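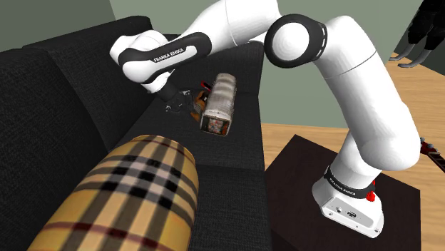
6. Placing the arm in a simulated room

Section 5 covered importing the room and its furniture. This section puts the arm on its pedestal, sets the home pose, and checks that the gripper can reach the sofa seat without the links touching anything on the way. Do the steps in order. The reach check in 6.3 reads values that are saved in 6.1 and 6.2.

The room used throughout is Sketdale, the living room set with the dark sofa, the green wall and the wood floor. If your site uses Raron or another room, the steps are the same but the pedestal position will differ. See the room sheet that came with the set.

6.1 Mount the base

1. Open the Sketdale room in the Gelitz editor and switch to Layout mode. Physics must be off. The status bar shows PAUSED.

2. Select the pedestal and drag it next to the sofa. Leave a gap between the pedestal and the front edge of the seat. If the two meshes overlap, even slightly, the solver will push them apart when you press Run and the arm will go with them.

3. Load the arm from the Robots tab. It appears at the room origin, which may be inside the floor or the sofa. This is normal.

4. With the arm selected, choose Attach > Top Face and click the top of the pedestal. The base snaps to the center of the flat surface.

5. Turn the base until the arm faces the sofa. Use the rotate field, not the mouse handle, so that the value can be copied into the cell file.

6. Set the joint between base and pedestal to Fixed. Set the pedestal itself to Static.

Note: If the pedestal is left as Dynamic, the arm will look correct until its first fast move. Then the whole stack tips. Most of the support requests we get on this section come from this setting.

6.2 Set the home pose

1. Open Joints and load the preset named High Elbow. The upper link should clear the back of the sofa and the gripper should point straight down.

2. Check the direction of the gripper in side view as well as front view. A wrist that is a few degrees off is hard to see against dark upholstery.

3. Save the pose as HOME. The name is case sensitive.

4. Press Run and let the simulation settle for 300 steps. Watch the elbow. If it sags, gravity compensation is off. Turn it on under Controller > General and repeat this step.

5. Pause, then press Reset. The arm must return to HOME exactly.

Caution: Do not save a new HOME while the simulation is running. The saved values will include whatever motion was in progress, and every later episode will start from them.

6.3 Check reach over the seat

1. Place the test objects on the seat. Use the plaid bolster, the translucent container and the small orange item from the Hwang object pack. Keep the container and the orange item close together, with the bolster toward the front of the seat.

2. Run until the objects are at rest. The bolster and the container are both cylinders and can roll. If either one reaches the edge of the seat, raise the rolling friction of the cushion material and reset.

3. Move the gripper to a point just above the seat, beside the orange item. Use Cartesian jog at the slowest speed.

4. Open the Contacts panel. No contact should be listed between the arm and the room. Contacts between the objects and the cushion are expected.

5. Read the joint margin table. Every joint should show 9 degrees or more to its limit. If one shows less, move the pedestal closer to the sofa and go back to 6.1, step 2.

6. Save the point as SEAT_NEAR. Repeat for the far end of the seat and save it as SEAT_FAR.

Note: The far point is usually the one that fails. Turning the base toward the far end gains some margin, but check the near point again afterward.

6.4 Common faults

Arm jumps when Run is pressed. The base and pedestal collision shapes overlap. Add the pair to the collision filter list.

Gripper sinks into the cushion. The cushion is using its visual mesh for collision. Switch it to the simplified shape in the room file.

Gripper fingers are hard to make out in the camera view. Raise the fill light before changing the finger material. Changed materials are not carried over to other rooms.

Error 59 on reset. The HOME pose is missing or was saved under a different name. See 6.2, step 3.

Objects shake while at rest. Halve the time step. If the shaking continues, check the object mass in the pack file for a zero value.

When both seat points pass, save the cell file and close Layout mode. Section 7 explains how to record a grasp.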